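Week 5: Exile, Asylum and the Former Official as a Source

Reading for this session: Kaimal, chapters 3 and 5; the Nair case file (24 pages, in the course folder). Please read the case file first.

1. Where we are

Last week we looked at how governments handle officials who resign in public. This week is on officials who leave the country and then talk. The literature treats these as separate problems, one for domestic politics and one for foreign policy. Manikandan Kaimal argues in chapter 3 that they should be studied together, and we will mostly follow him, with some reservations in section 4.

Some terms. A defector leaves one state's service and offers something to another. An exile has left and can't safely return. An asylum seeker has made a legal claim for protection that has not yet been decided. A person can be all of these at once, and the press often uses the words loosely. In your papers, please don't.

2. What the receiving state has to decide

The first decision is legal: does the person meet the test for protection? Under the 1951 Refugee Convention that means a well-founded fear of persecution on certain grounds, including political opinion. The Convention also has exclusion clauses, in Article 1F, and former security officials run into them often. Someone who ran a prison may be in real danger at home and still be excluded.

The second decision is diplomatic. Granting asylum is, on paper, a humanitarian act and should not be read as unfriendly. Home governments read it that way regardless. Expect a recalled ambassador, a delayed trade visit or a canceled meeting. 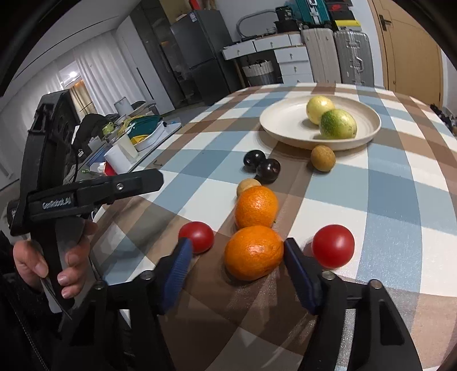
The third decision is about access. Who gets to interview the person, and in what order? Intelligence services want to go first. Immigration lawyers want a clean record before anyone else asks questions. Harish D'Souza's article on the Jultby hearings is good on this conflict and short enough to read before class.

3. Extradition requests

Home governments often answer with a criminal charge, usually embezzlement or fraud. The charge may be true. Courts in the receiving state look at whether there is a treaty, whether the act is a crime in both countries (dual criminality), and whether the offense is political in nature. Most treaties exclude political offenses, but financial crime is rarely treated as one, so the choice of charge matters.

Compare the Nair file, pages 9 to 14, where the request was rewritten in May after the first version was refused.

4. Weighing the testimony

Kaimal's test has two parts: was the person in a position to know, and has anyone independent confirmed it? D'Souza adds motive. My view is that motive tells you where to look harder and doesn't settle whether a claim is true. An official with a grudge can still have been in the room.

Watch for secondhand claims that get reported as firsthand. In the Ekeck material, the same conversation appears in both forms.

For next time

Write a response of no more than 500 words on this question: should a state publish its reasons when it refuses an extradition request? Use one case from the reading. Bring a printed copy to section in Forkley Hall.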